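Brevik hand gripper kit: progress report for July
Naylor pilot, Plustham site

Where we stand
We have had the kit on trial for 6 weeks. Brevik sells it as ready to use out of the box. It was not. Two of the 4 units came with jaws that pulled to one side, and the fix took most of a day.

Recordings
The export tool lists 3643 clips. Our own count of clips we can use is 3597. The gap is small, but the sales sheet says no clips are lost, and we would like Brevik to explain it before we pay the second invoice.

Finger pads
We are running mixed pads, black on one jaw and blue on the other. Brevik claims the blue ones hold soft trash better. I have not seen numbers that back this up, and our notes from the table-clearing task are split. Crushed cans and foam fruit nets remain the main test items.
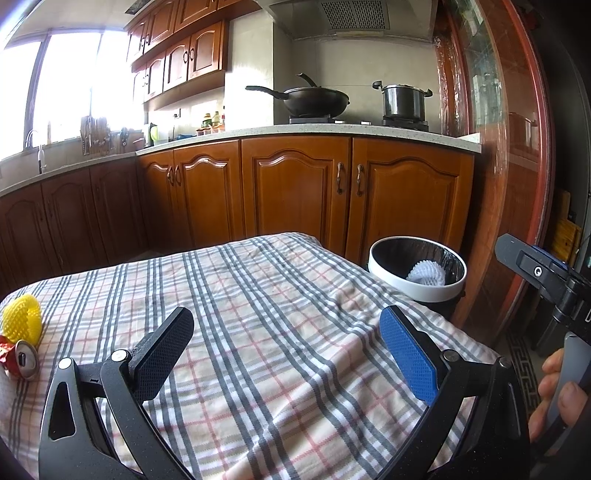
Cost and support
Spare pads are priced well above what we were first quoted. Support replies come from the Tindunden office and tend to repeat the manual.

Request
Please hold the order for more units until the pad test is done. I would not sign the yearly plan on what we have now.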